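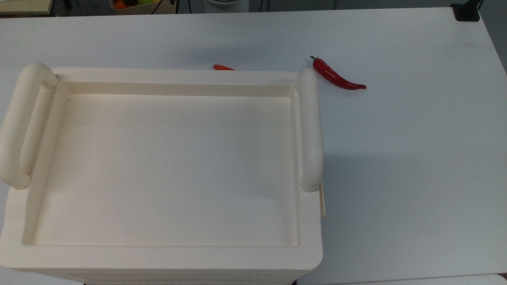 Print this article | E-mail this article

Deposit rules reach the small bottle

A deposit of 90 cents will be charged on every spirits miniature sold in Adau under a measure that passed its final reading in February. The charge is refundable at any licensed store that sells the same class of product. It applies to containers of 90 milliliters or less, which brings in the standard airline bottle and most of the sample sizes sold at checkout counters.

The deposit is separate from excise. Excise in Adau is assessed on alcohol content when goods leave the bonded warehouse, and the rate is the same whatever the size of the bottle. The deposit is assessed at the register and must be printed on its own line of the receipt. A retailer may not absorb it, discount it or include it in a multi-buy price.

That last condition was the most contested part of the text. Under the earlier draft, a store could have advertised a ten-pack at a single price with the deposit inside it. The final version requires the shelf label to show the price of the liquor and the deposit as two figures, in type of equal height.

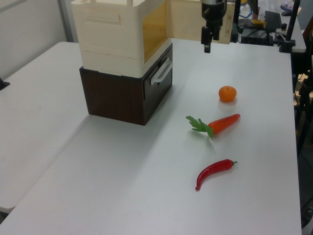
Stores with less than 500 square feet of sales floor are exempt from taking returns, although they must still charge the deposit. Their customers have to carry the empties to a larger outlet. The neighboring district of Uvero adopted a similar exemption and later narrowed it, after return rates in its older neighborhoods, where most stores are small, stayed well below those in the suburbs. Adau has written in a review of the floor-area limit but has set no date for it.

Unclaimed deposits go to the district. The text assigns them first to the cost of collection and then to street cleaning, with any balance carried forward. It doesn't say what happens if collection costs more than the unclaimed deposits bring in. In that case the shortfall would presumably fall on the general budget.

Flimia, the distributor that supplies most independent stores in the district, has told its customers that it will relabel stock already in its warehouse but won't take back bottles on store shelves. Unmarked bottles may be sold until the stock runs out. They carry no deposit and earn no refund, so clerks will have to check each returned bottle for the mark.

Penalties start at $1000 for a second offense. A first offense draws a written notice. In Nel, where a comparable rule covers beer cans, almost all of the notices issued have concerned receipts that failed to list the deposit separately, and the usual cause was register software that had not been updated.

Print this article | E-mail this article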